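Party bags, postponed

April 3, 2020

So the party is off, obviously. We were meant to have the church room in Pallasville for my youngest turning 9, and I'd been planning the thing since Christmas with the sort of energy I never manage for my tax return. The room people were lovely and gave us the whole deposit back. The bouncy castle firm is keeping 40 pounds of ours, which I grumbled at for an evening and then let go, they must be having a horrible time of it.

What I'm left with is the party bags! I always start with the bags. Other parents do the cake first, or the games, but I like to know what everyone's going home with (my mum was the same, we had a cupboard under the stairs full of whistles and rubbers all year round). This time I went for paper instead of plastic. I got them from Negri, the card shop by the station, and they were a bit dearer but they stand up on their own, and the handles don't cut into little fingers on the walk home.

Fillings, for anyone who wants to know. I don't do slime any more, after the carpet. I don't do those tiny bouncy balls either. I buy small packets of sweets in a big mixed box from Folen and share them out by colour so there's less swapping and weeping in the car park, and I tuck one flat thing down the back, a colouring sheet or a little notebook. Last year I did seeds as well and two mums sent me sunflower pictures in August -- best thing I've ever put in a bag.

The plan now is a party on the computer. I've never done one. We tried a practice call with the cousins and it was all ceilings and shouting, but she laughed so much she got hiccups, so I'm calling it a success. I've written out a treasure hunt where they have to run and fetch something soft, something older than they are, something that smells nice, and so on. I've got the list in Trallo on my phone and I keep adding to it in bed.

The bags I'll drop on doorsteps during my daily walk, for the ones close enough, and the rest can wait in the spare room until we're all allowed out. Sweets keep for ages.
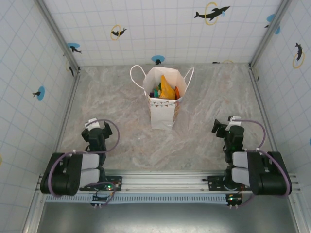 Cake is the next problem. I can't get self-raising flour anywhere, so if you've got a good recipe that uses plain, and doesn't need more than two eggs, please put it in the comments. She's asked for lemon.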